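Skenham repair shop asks customers to keep the original box 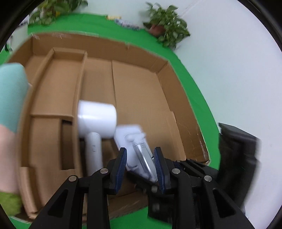

SKENHAM, March 31, 2018

A small repair shop in Skenham is asking its customers to bring back broken household appliances in the box they were sold in, with the cardboard inserts still inside. The shop, Stedari, says that too many items arrive with new damage from the trip.

Stedari repairs hair dryers, irons, toasters and other small appliances, and sends part of the work by mail to customers in Thevar and other towns in the valley. Last year the shop sent back 1000 parcels. The owner, Wenceslao Magaña, says the repair is often the easy part of his work.

"People put a hair dryer in a very big box, and they put nothing around it," said Magaña. "The box travels for two days, and the dryer travels inside the box also. Then the handle is cracked and the customer asks me who did it."

A cardboard divider helps only when the appliance is placed in the section made for it, he said. A white hair dryer lying beside the divider, on the wide floor of the box, has free space next to it and can slide when the box is turned. The shop advises filling such space with crumpled paper or a folded towel. The cord should be tied before packing, but it should not be wrapped tightly around the handle, where it can break near the plug or near the body of the dryer.

Old boxes can be used again if the bottom is still strong. Magaña asks customers to press the floor of the box with the hand, above all along the seam where the cardboard meets, and to put a second flat piece over it if it feels soft. Short pieces of tape on the rim are not enough to close a box for the mail. The shop wants one long strip over the full opening and another on the bottom side.

Starting in July, Stedari will keep a shelf of used boxes and dividers at its counter on Sterport Street. Customers may take what they need without paying. Those who have boxes at home which they do not use may leave them at the shop during opening hours, if the boxes are dry and clean. The shop has already put aside 700 boxes in its storage room.

Brisa Hinojosa, a customer from Thevar, brought 5 of them last week. She had kept them on top of a wardrobe since she moved to her apartment.

"I was always thinking that I will need them one day," she said. "Now my husband is happy, he has the wardrobe again."

Stedari will accept boxes of any size up to the size of a microwave oven. Plastic foam pieces are not accepted for the moment, as the shop does not have the space to store them. Customers who are not sure how to pack an appliance can ask at the counter before they mail it.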